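4.2 Content scheduling in small retail networks

The second part of our study concerns the way in which shop owners change the content on their screens. We collected the playlists of 113 screens in the Arkby network, all of them placed in independent stores: clothing shops, shoe repair, two pharmacies and several dealers of car parts. The owners received the same scheduling software (Didero) and the same short training, which was given in October by Theophilus Ayaaba.

From the logs we can see that most owners edit the playlist very seldom. In the median store the same loop was running during the full observation period, and only the price slides were replaced. Stores with their own product clips made changes more often than stores which used only the clips delivered by the network operator. We do not claim that one thing causes the other — an owner who likes to make clips may also like to edit the playlist.

A second observation is about the length of the clips. The software accepts up to 200 items in one loop, but no store came close to this limit. Long loops were mostly found near the waiting area, where customers sit for some time. At the checkout the owners preferred short loops with few words on the slides. This agrees with what they told us in the interviews, where many of them complained that the text in the supplied templates is too small to be read from the queue.

For the classification of clips we prepared a set of 300 still images, divided by product category. Images of outerwear were the most difficult group for our two raters, who often disagreed whether the item or its handling is the main subject (see Figure 6).
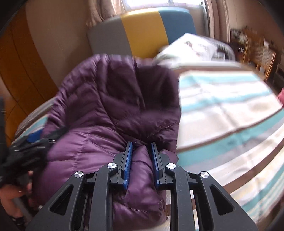 Figure 6. Still from the outerwear category: purple quilted jacket, fabric held between two blue pads.

4.3 Limits of the data

The logs register when a playlist is saved, but they do not tell if the screen was switched on. In the Kalik stores we had to exclude the evening hours for this reason. Also, the interviews were done by telephone and some answers are quite short. We kept them in the analysis and marked them in the tables with an asterisk.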